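News from the packing room: settling in with the new arms

Those of you who pass the packing room on the way to the canteen will have noticed that the long bench by the window has changed rather a lot since April. After a good deal of talk (and more tea than I care to admit), Flalo has brought in a pair of robot arms from Wellico to take on some of the sorting. Several of you on the Cleltari side have been asking how it is going, so I thought I would set it all down in one place.

The first thing to say is that the arms are still learners. They are practising with coloured blocks before they are let near any real stock, and the bench team are teaching them. In the first week we managed 40 good picks before lunch and were terribly pleased with ourselves – and then spent the whole afternoon on a single block that would not go where it was wanted. It is slow, fiddly work, and I have been very impressed by the patience of everyone involved.

You get quite fond of the grippers once you have worked beside them for a while. They have plain black plates and a good many little screws, and the fingertips take plenty of knocks, so looking them over has become part of the morning round, along with wiping down the table.
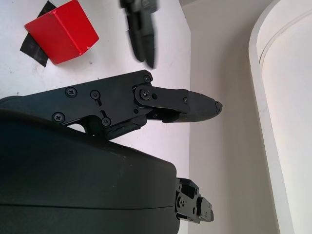 What it means for the team

I know this is the part most of you will want to read. All 5 people on the sorting bench are staying, on the same hours and the same pay. What changes is the shape of the day. The small-parts sorting, which has given more than one of us sore wrists over the years, will pass to the arms bit by bit, and the team will spend more of their time on checking, on mixed orders and on looking after the machines themselves. Three of them have finished the setting-up course already and the other two start theirs next month.

It has not all been plain sailing. The room is noisier than it was, and the early shift miss having the whole bench to spread out on. We have asked for a second table from the Wongsuwan store, and the radio has moved nearer the door, where it can be heard again.

If you would like to come and see for yourself, please do. Mid-afternoon, at 3 o'clock or so, is usually the quietest time, and there is generally somebody about who will be glad to stop and talk you through it. Do keep behind the yellow line when the arms are moving, and leave your mug on the shelf outside.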